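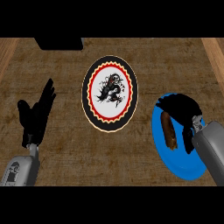
If a person has to move the arms every time, the person is the one doing the work, a parent told the Kisville school board on Wednesday's agenda item for kitchen equipment, and the district ought to say so before it pays for anything.

The remark drew a few nods and no direct answer. The board had set aside the first part of its meeting to hear from Mösli, a Finddale company that wants to put a two-armed serving machine called Sellum in the district's central kitchen. Board members watched simulated arms at a simulated table, with a blue plate holding a brown food item and a decorated plate with a black and red drawing in the middle. They heard that the machine learns by being shown. They did not see the machine.

The district has released the slides and a written summary, dated July 10, 2025. Both lean heavily on the word "teaching," and it is worth spelling out what the company means by it.

A trained operator wears a headset and a pair of gloves. The operator's hand movements are passed to the black robot hands on the screen, and the operator carries out a job from beginning to end, such as taking food from one plate and setting it on another. The software stores what the arms did along with what the table looked like at each moment. After enough recordings, a computer model is trained to produce the same kind of movement without the operator. Mösli calls each recording a demonstration.

The company said it collected 60 demonstrations for each job. It has done this for four jobs: moving food between plates, stacking plates, turning a cup upright, and sliding a tray to the edge of a counter. All of the recordings were made in simulation, with an operator sitting in the Finddale office and no real plate involved.

That last point came out in questions. It is in the slides, but in small type on a page most of the room had already moved past. One board member asked whether the clips had been made in a kitchen. The company's presenter said they had been made in "a kitchen-relevant environment," and after a second question agreed that this meant a computer.

There is a fair argument for working this way. A rendered plate can be dropped all day and there is nothing to sweep up. The table can be reset with a keystroke, and the color of a plate or the grain of the wood can be changed so that the model does not get too used to one setup. The company said it swaps in different plates and surfaces for that purpose, and that the patterned plate was chosen because busy artwork can confuse software that is trying to work out where a plate ends and the food begins.

But Kisville doesn't serve lunch in a simulation. Food in the central kitchen is hot, greasy, sticky or frozen together depending on the hour. Trays come out of the washer wet. A serving line moves at the pace of the children in it. None of this was part of the tests described to the board, and the presenter said that wet surfaces in particular are "on the roadmap."

The number the company put on its largest slide was 80 percent. According to the summary, that is how often the trained model finished the plate-to-plate job with no help. The same page explains that a run counted as finished if the food ended up touching the second plate. It did not have to be centered. It did not have to arrive in one piece, a question that may not come up with simulated food but would certainly come up with a fish fillet. The other jobs were listed as "in progress," with no rate given.

Asked what happens in the remaining runs, the presenter said the arms usually stop short, or close on empty air and carry on as if they were holding something. The second kind is the more awkward one in a real kitchen. A machine that stops can be noticed and restarted. A machine that goes through the motions with nothing in its fingers will serve an empty plate, and somebody will have to be watching to catch it.

The company has an answer for that, and it is the part of the proposal that deserves the closest reading. In the first year, Sellum would be backed up by remote operators in Finddale. When the model gets stuck, an operator takes over through the headset and gloves, finishes the job and hands control back. Each takeover would be recorded and used as a new demonstration. The proposal lists four operators, shared among every customer the company signs.

The summary describes this as "assisted autonomy." A plainer description would be that the district would be paying for people in another town to serve lunch through a pair of mechanical arms, at least some of the time, while its own kitchen produced the training material. How much of the time is the question, and the proposal does not answer it. There is no cap on takeovers, no promise that they will be logged in a form the district can read, and no point at which too many of them would lower the bill.

Several board members picked up on this. One asked who would own the recordings. The company said it would, and that the recordings would contain arm positions and camera views of the work surface. Another asked whether the cameras could also pick up staff or students. The presenter said the cameras would be aimed downward and that faces were "not of interest." The board's attorney asked for that in writing, with more exact wording.

A kitchen employee, speaking during public comment, wanted to know why the operators were in Finddale at all. If the machine learns from whoever is moving it, the employee said, it could learn from the people who already know how Kisville plates its food. The presenter called that a great idea and said the company would look into a second type of demonstration, in which a worker stands beside the machine and guides its arms directly by hand. The company has done this with an earlier arm, according to the summary, though not with Sellum and not with the hands it now wants to sell.

The two methods do not give the same results, and the difference matters to anyone writing a check. Guiding an arm by hand lets a worker feel the weight of the thing and the resistance of the counter. It is slow, though, and the worker's own body tends to get in front of the cameras. Remote control keeps the view clear and lets one person run both arms at once, but an operator wearing ordinary gloves feels nothing when a fingertip meets a plate. In simulation there is nothing to feel in the first place unless the software makes it up. The slides skip over the subject.

They also skip over the gap between a model trained in simulation and a machine bolted to a floor. The presenter acknowledged the gap when asked and said new demonstrations would be collected on site to close it. The proposal does not say how many, or whether the kitchen would have to stop work while they were made. It does say that site preparation, including "task familiarization," is billed separately.

District staff first met with the company in February, after two serving positions went unfilled for most of the winter. The staffing problem is real. Workers have been covering for each other, and hot lines at both elementary schools have closed early more than once. It is easy to see why a machine that learns by watching would sound attractive. The staff report, however, does not compare the cost of the machine with the cost of raising the pay for those positions, and a motion to request that comparison was the only thing the board voted on. It passed without opposition.

The board also asked the company to come back with the machine itself. Members want to see it move actual food from one plate to another in the central kitchen, using the district's own trays, and they want to be told, while it is happening, whether a person is controlling it. The presenter said a live visit could be arranged but asked for time to prepare the site and to choose a suitable menu item.

That request was met with some laughter, and then with a follow-up from the chair, asking what made a menu item unsuitable. The presenter named soup, anything with sauce, rice, and salad. The current summer menu includes all of them.

No money has been committed. The company's offer stays open until the end of the budget cycle, and district staff said they would post the cost comparison with the next agenda packet. The clips shown at the meeting will be available at the district office during business hours. Staff said they had asked the company to label each one to show whether the arms were being run by an operator or by the trained model. The versions shown to the board carried no such label, and the presenter, asked which was which, said he would have to check.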